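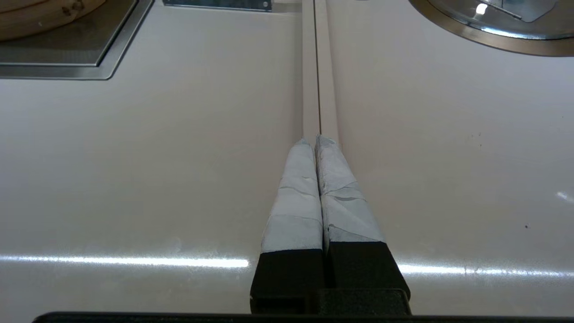

A pale, smooth countertop shows everything, so it pays to have a routine.

Caring for a Light-Colored Countertop

Off-white counters brighten a small kitchen, but they are less forgiving than dark or speckled ones. Coffee rings, turmeric, and the gray haze left by too much cleaner all stand out. The tips below work for most sealed or solid tops. If you have natural stone, check with whoever installed it before you use anything besides dish soap and water.

Daily wipe-down

Sweep crumbs off first with a dry cloth or your hand. Wiping crumbs with a wet cloth drags them around, and hard ones like salt and sugar can leave fine scratches.

Use warm water with a few drops of dish soap. Wipe from the back edge toward the front, then go over it again with a cloth rinsed in plain water. Dry with a clean towel. Most streaks on a light counter are soap that never got rinsed off.

Change the cloth every day. A sour-smelling cloth goes in the wash, even if it looks clean.

Stains

Coffee and tea: Make a paste of baking soda and water, spread it on the mark, and leave it 11 minutes or so while you do the dishes. Rub lightly with a soft cloth and rinse. Repeat once if a shadow is left.

Turmeric and curry: Get to it right away with dish soap. An old yellow stain may take several rounds of baking soda paste, and it may only fade. Sunlight helps if the counter is near a window.

Ink from grocery bags and receipts: Dab with rubbing alcohol on a cotton ball. Try a hidden corner first. Don't flood it, and keep it away from the stove.

Sticky label or tape residue: Lay a cloth soaked in warm soapy water over the spot until the glue softens, then push it off with a plastic scraper or an old gift card. A little cooking oil loosens what remains. Wash the oil off with soap afterward.

Hard water spots near the faucet: Equal parts white vinegar and water, wiped on and rinsed off quickly. Skip this on marble, limestone, or any other stone that acid can etch.

Heat and scratches

Put a trivet down every time. A pan straight from a 400-degree oven can leave a mark on many surfaces that no cleaner will take out. Slow cookers and toaster ovens should sit on a board too.

Cut on a cutting board, and lift small appliances when you move them. If you have one you slide out often, stick felt pads on the feet and replace them when they get gritty.

What to avoid

Steel wool, scouring powder, and the green side of the sponge. They dull the finish, and the dull patch then picks up dirt faster than the rest.

Bleach left to sit. It can yellow some tops.

Mixing products. Never combine bleach with vinegar or ammonia.

Once a month

Clear the counter completely and clean the back edge, where grease collects against the wall. An old toothbrush gets into the seam. Check the caulk while you're there and make a note of any gaps.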